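Teaching an arm when to stop and look again

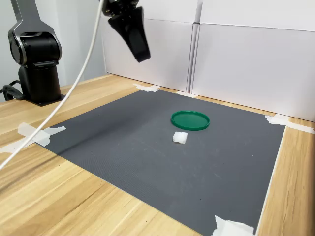

The Breltis test bench, with a green lid and a small white block on the mat.

Most pick-and-place policies commit to a motion early. The arm looks, predicts a short sequence of actions, and runs the sequence to its end before it looks again. Nam-gil Kwak, who leads the manipulation work at Urkutden, has spent the past year on the length of that sequence.

"People pick a number and leave it alone," Kwak said. "Ours was 20 steps for a long time. It was in the config file when I got here, and I never found out who put it there."

The method his group calls Breltis replaces the fixed number with a variable one. The policy still predicts 20 steps, but a second, smaller network scores how much the later steps would change if the camera were read again. When the score passes a threshold, the remaining steps are dropped and a new prediction is made. In free motion above the table the arm usually runs the full sequence. Close to an object it may run only 2.

The test task is placing a small object in a shallow lid. Edit Bakos, who designed it, said she wanted something with a low rim and little room for error at the end.

"A deep bowl forgives you. You can let go from too high and the thing still ends up inside," she said. "With a lid, if you release early, it bounces off the rim or rolls over it. We count that as a failure even if it comes to rest touching the lid."

The training set holds 808 demonstrations, all collected by teleoperation on one bench. Bakos and Botond Kiss recorded most of them. Start positions for the lid and the object were drawn from a list before each run, and the operators were told to keep the approach speed natural.

Kiss said the operators' own habits turned out to matter. "I slow down before I close the fingers. Edit doesn't. The scoring network picked up on the pause and treated it as a sign that something was about to change. We had to retrain it with the timing normalized."

On the held-out layouts, the variable policy failed 29 fewer times than the fixed one over the same set of trials. Nearly all of the difference came from the release. Grasping improved very little, a result Kwak had not expected and still cannot fully account for.

"My guess is that the grasp was already limited by depth error," he said. "Looking more often at a bad estimate gives you the same bad estimate."

The cost is computation. Each extra prediction stalls the controller briefly, and in early versions the arm visibly hesitated over the lid. Kiss moved the scoring network to its own process, and the pauses became shorter. They are still present in the logs.

The threshold is set by hand. Bakos has tried learning it from the demonstrations, so far without a stable result. The next round of trials, planned for June, will use two objects and a lid that is moved while the arm is on its way down.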